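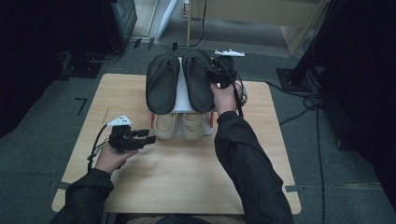
A planner needs to know what "finished" means, and with shoes this is harder than most people expect. The software that the small firm Eltinum calls Plumeck was built to put household things back in their places, and shoes were chosen as the first family of objects. The choice came from its lead developer, Zdenka Berisha, who spent three years on route planning for warehouse vehicles before she turned to hands. In the task her group works on now, a pair of black slide sandals lies on the upper tier of a small white rack, with beige slip-on shoes on the tier under it. A person holds a gripper in each hand, and the jaws of the right one are pressed to the inner edge of a sandal. On top of each gripper sits a white marker plate. From such plates Plumeck reads where the gripper is and how it is turned, many times in each second, and from this stream it must learn what a tidy rack is.

I visited Eltinum in September, in the town of Trisutstead, where the firm has its rooms over a shop for bicycle parts. I had expected to hear much about motors. In two days I heard the word "motor" very seldom. The talk was about time stamps, about labels, and about a question which Berisha wrote on the wall in green pen before I came: "When is a shoe beside a shoe?"

The question is not a joke. The old version of the planner kept a list of rules. A shoe was "beside" its partner if the two centres were closer than a certain distance and both toes pointed the same way, within a limit of 7 degrees. This worked on paper. Then the team compared the rule with what people do. Many people leave a pair a little open at the toes, like the feet of a duck, and they are content with it. The planner was not content. It would take the left shoe up, put it down, take the right one up, put it down, and so it continued until the time limit stopped it.

"We had a very polite machine which could not leave the room," Berisha told me.

The present version has no such rule. It has a score, which is learned from demonstrations, and the score says how much a certain arrangement looks like the arrangements in which people stopped working. When the score does not rise any more with a further move, the planner stops. The idea is simple and it is not new, but the details are heavy. A person may also stop because the arm is tired, or because the telephone rings. These endings must be found and taken out, or else the planner learns that half a task is enough.

For the finding, Eltinum has made a tool with the dull name Trim. I was allowed to sit with it for a morning. On the left side of the screen one sees the view from the head of the demonstrator, on the right side two curves for the opening of the jaws, and at the bottom a line where the episode is divided into parts: reach, close, carry, place, release. The tool proposes the borders itself. A human moves them when they are wrong. In my first hour I moved a lot of them, and later I learned from the log that in several cases the tool had been right and I had been wrong.

The first collection had 421 episodes. Berisha considers it a small number, and she is proud that it is small. Her view is that the field has become lazy with quantity, and that a team should be able to say why each episode is in the set. Not all agree with her. Şimşekoğlu, who is responsible for the perception part and who is called only by his surname by all in the office, would like to have 2000 before he trusts any result. The two of them have had this discussion so often that they make it short now. He says the number, and she answers with the number of people who must check the labels.
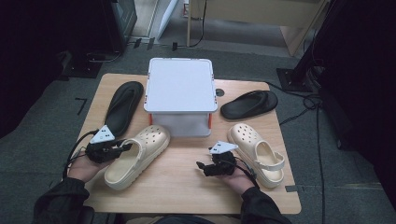

Perception is the part where Plumeck loses most of its marks, and Şimşekoğlu does not hide it. He has to tell the planner which object is a shoe, which one is the partner of which, and where the toe is. On the square wooden table he has a hard version of the problem. The black sandals are lying on the two sides of a white storage box, one seen with the footbed up and the other more from the side, so that the thick strap changes its outline. In front are two cream clogs, full of round holes, and their toes do not point the same way. One has its heel strap flipped down. For a human eye they are two pairs. For a network which has learned mostly from straight views, the black ones can be three different things, he says, depending on the moment.

The box brings its own trouble. Depth sensors do not like frosted plastic. Some of the light is returned by the wall and some goes further, and the measured surface becomes a kind of soft cloud. The early planner believed the cloud and made its paths far around it, with the wrist lifted very high. Şimşekoğlu's solution is to fit a simple block shape to such objects as soon as the edges of the lid are found, and to throw away the depth points inside. He calls it "a crude thing", but the paths became shorter by 40 per cent on his test set, and it has stayed in the code.

What is then done with two hands is again a matter for the planner. With one hand the order of the moves is a list. With two it is more like a kitchen where two cooks share one board. Both hands may be free to move, but the space between them is not free, and the cables of the grippers must also go somewhere. Plumeck first decides which hand takes which object, and only after that does it think about time. If both hands would come into the same region, one is told to wait at a point outside it. I asked why the waiting hand does not do something useful in these seconds. Berisha laughed and opened a file with the name "useful_things", in which every attempt of this kind was noted together with what it knocked over.

Control, the lowest layer, gets the least attention in the conversations, and I had the impression that this is a sign of health. It receives a short piece of path, follows it, and reports the difference. One matter is still open there – the moment of release. A soft sole keeps a little of the pressure, and when the jaws open too fast the shoe turns a few degrees. Demonstrators compensate for this without knowing it, by a small movement of the wrist. It is present in the curves if one looks for it. The learned controller has taken it over for the clogs and not for the sandals, and at the time of my visit no one in the office could tell me the reason.

On my last afternoon they were preparing a new version of the score, this time with a term for pairs which belong on different tiers. The training would run over the night. Şimşekoğlu had already written his prediction on a piece of paper and fixed it under the green question on the wall, folded, so that Berisha could not read it before the morning.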